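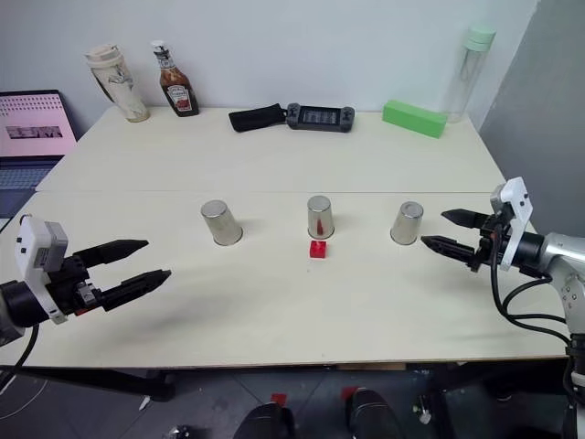
Kamol Mahawong thought we should drop the magic trick angle and just ask people what they remembered, but our group liked the shell game too much to let it go! So our psychology project became a study of attention: how well can people follow one hidden thing while other things move around it, and does talking to them at the same time make it harder?

We started reading in December. Most of what we found said that people can keep track of a few moving objects at once, and that the number drops fast when the objects look the same. That got us excited, as it is exactly what makes the old cup game so hard to beat. Three cups, all alike, one small red block, and your eyes have to do all the work.

Our plan was simple. Each person played a quiet round and a round where one of us read a short story out loud and asked a question about it at the end. We used two made-up town names in the story, Sonwood and Toltel, so that no one could guess the answer from things they already knew. (Toltel got a lot of laughs, which cost us some time.)

We ended up with 53 people and 494 rounds we could use. We were hoping for 500, but a few sheets had no answer marked and we left them out. Scoring took two long evenings and a lot of crackers.

People did worse with the story, as we expected. What surprised us was how sure they were. Right after a wrong guess, many of them told us they had watched the cup the whole time. One person asked to play again three times and we had to say no, which felt mean!

There are problems with the study. Our shuffles were done by hand, so some were faster than others, and we got smoother as the days went on. The hallway outside was also noisy during lunch, so a few of the quiet rounds were not very quiet. If we did it over, we would record the shuffles and show the same clips to everybody.

We would also like to try it with younger kids, and with music in place of the story. Boonyarit's group is already looking at music and homework, so we may share their playlist.

Report handed in Feb 13, 2024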